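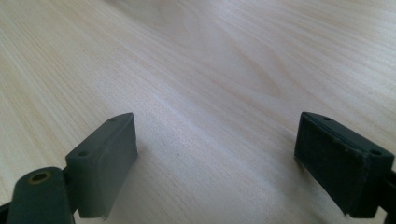

Pale wood, arched grain and a bit of sheen toward the far side.

I get more mail about water rings than anything else, so let's start there. Light wood is lovely until somebody parks a sweating glass of iced tea on it, and then you have a white ghost of a circle and a bad mood. White rings are usually moisture caught in the finish, and they'll often go away with patience. Leave the spot alone overnight first (I know, I know). If it's still there in the morning, put a folded cotton T-shirt over it and run a warm, dry iron across for a few seconds at a time, lifting it to peek. No steam! And try it someplace hidden before you do it in the middle of the table.

Dark rings are a different animal. Those have gone through the finish into the wood, and you're probably looking at sanding. I did one on a garage sale table from over in Gurkstead and started with paper that was way too coarse, so I spent the whole afternoon chasing my own scratches. If it's veneer, go easy, it's thinner than you think.

For everyday cleaning I use 2 drops of dish soap in 32 ounces of lukewarm water. Wring the cloth until it barely feels damp, wipe along the grain, then go right over it with a dry one. I quit using spray polish years ago when I noticed my table in Dirnavville had a smeary film that grabbed every crumb in the house.

Sticky stuff (jam, tape gunk, whatever the kids were doing) comes up with a plastic scraper or an old library card held nearly flat. Warm the spot with a damp cloth first and don't push hard. For crayon I like a little mayonnaise on a rag — sounds awful, works fine on a sealed top — and then the soapy water.

A few readers asked about scratches. Rubbing a walnut over them is great on brown furniture and terrible on blond wood, please don't. A clear paste wax hides the fine ones pretty well. I rub it on thin, wait until it hazes, and buff with an old sock.

Oh, and move your fruit bowl now and then! Pale wood changes color in the sun, and mine had a perfect round patch under the bowl by September. It's still fading out.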